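Truketti bench notebook, July

Condiment tray, second block of runs
Started 9.40, stopped a bit after 4

Writing this up the same afternoon because last month's entry got written a week late and reads like an advert. The question for the block is the one on the whiteboard: can the two-arm cell tidy a tray of sauce bottles well enough that you would let it do the job in a canteen with your back turned? My answer before lunch was no. My answer now is still no, with a few notes in pencil next to it.

Background for anyone picking this up cold. Restuten want to know if clearing and resetting the condiment trays can be taken off the end-of-shift list. Their list has 1,001 things on it, or feels that way, and the trays are the one everybody skips. A person does a tray in the time it takes to complain about it. Bottles upright, labels out, caps tight, wipe the tray, next. The Grimov write-up that started all this calls the job "solved in principle". I have underlined "in principle" in our copy, twice, and would like it left there.

Setup

Same enclosure and same table as the last block. Black tray at the back of the table, between the arms. Glass bottles with the real labels on, no dummies. I held out for that, as the plain cylinders we used in spring told us nothing except that the arms are good at plain cylinders.

Policy is the Macapagal checkpoint, the older one. The newer one is quicker but it snatches, and I don't want to be picking glass out of the table openings.

Task wording: stand up anything that is lying down, then leave all bottles upright with clear space between them. No wiping. Wiping is a separate argument.

I reset the tray by hand before each run and wrote down the start layout first, so nobody can move the goalposts afterwards (me included).
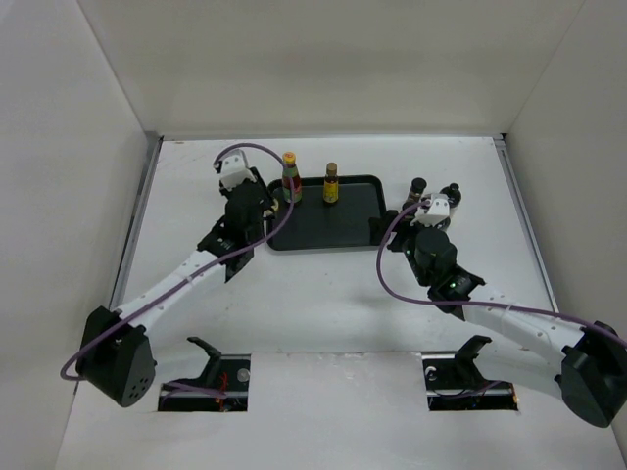
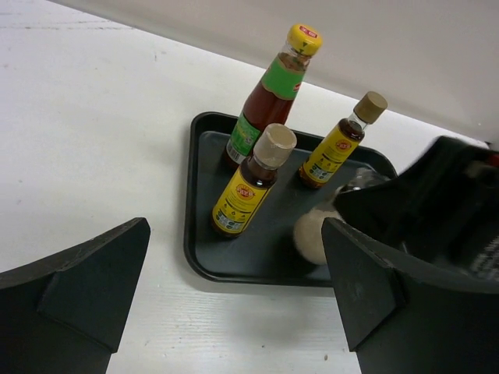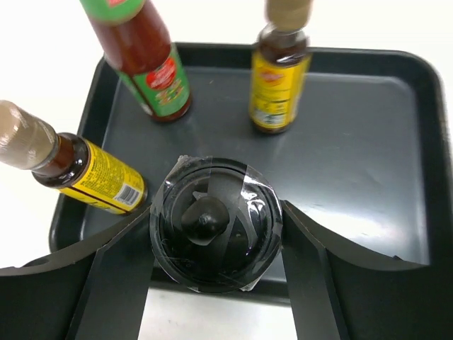
Tray and sauce bottles, fixed view first, then two from the wrist cameras.

What I saw in the runs

Upright bottle, plenty of room around it: fine. Boring, even. The arm comes in, closes, lifts, puts down. If the whole job were moving standing bottles from one clear spot to another I would sign it off tomorrow. It isn't the whole job, and a tray where every bottle is already standing with room to spare is a tray that doesn't need doing.

Bottle on its side: this is where the time goes. The small ones with the yellow labels roll if you touch them off centre, and the policy touches them off centre more often than I'd like. When it gets the grip right it can stand one up in a single go, and I admit it looks good. When it gets it wrong it nudges the bottle along, follows it, nudges it again and ends up with it against the rim. I stopped 3 runs for this. On one of them I think it would have got there in the end, but "in the end" was heading past what anyone would put up with at closing time.

Tall bottle: top heavy, and gripped too high. It swings a little on the way up and the set-down is a knock. It didn't fall today. I would not want to be the tablecloth.

Bottles close together: still poor. The fingers are wide, and there has to be a gap on both sides before they will go in. A person makes the gap with a knuckle without thinking about it. The policy either goes round to the other side or shoves both bottles. Shoving both does sometimes leave them apart and upright, which scores as a pass on the sheet. I have marked those passes with a P in brackets so that we can argue about them later. My view is that they were luck.

Two arms: there is still no good reason for the second arm in most of these runs. It hovers. On 2 runs it did something useful, holding the neighbour steady while the first arm lifted. On the rest it was in the way, or in the way of the camera. If Restuten ask what the second arm costs them, we need a better answer than "it came with the cell".

Labels

Nobody asked for labels facing out, but it is on the Restuten list and a customer would notice. The policy has no opinion about labels. It puts a bottle down whichever way round it happened to be holding it. I don't count that as a failure today because it wasn't in the wording, but it needs to go in the wording before anyone from outside is invited to watch.

Comparison by hand

For fairness I did the same layouts myself, one hand, sitting down, while talking. No trouble with any of them. I know this isn't a proper baseline. It is the baseline the people at Restuten will have in their heads, though, and they won't care that ours has no training in sauce.

What I'd accept as progress

The sideways bottle, done reliably, no chasing. That one thing would change my mind more than any amount of tidy footage of upright ones. I'd also want to see it stop by itself when a bottle is up against the rim, ask for help and wait. At the moment it never gives up, and somebody has to be standing there with a finger on the button. A job that takes one machine and one person watching it has not been taken off anybody's list.

In its favour, since I am told I never write this part: no breakages. No caps came off. It doesn't get bored, and the last run of the day was no sloppier than the first. The set-down on the small bottles is softer than it was in the first block, and I can't say whether that is the policy or the slower speed limit.

To do

Rerun the crowded layouts with thinner fingertips, if the printed ones are ready. If not, leave the layouts alone and don't quietly swap in easier ones.

Put the bracketed passes on a separate line of the sheet. Somebody else should score them from the recordings without seeing my marks.

Try starting with the sideways bottle pointing away from the arm. I only tried it crossways and on the diagonal.

Check the wrist cable loops after every run. They have a lot of slack, and I don't like where it goes when both arms come in together.

Get the wording for labels agreed with Restuten in writing.

Reply to Grimov. Be polite. Ask how many of their bottles were lying down at the start.

Arms parked and power off at 4.20. Bottles rinsed on the outside and back in the crate. The table needs a proper clean before the next block, the scuffs are getting worse.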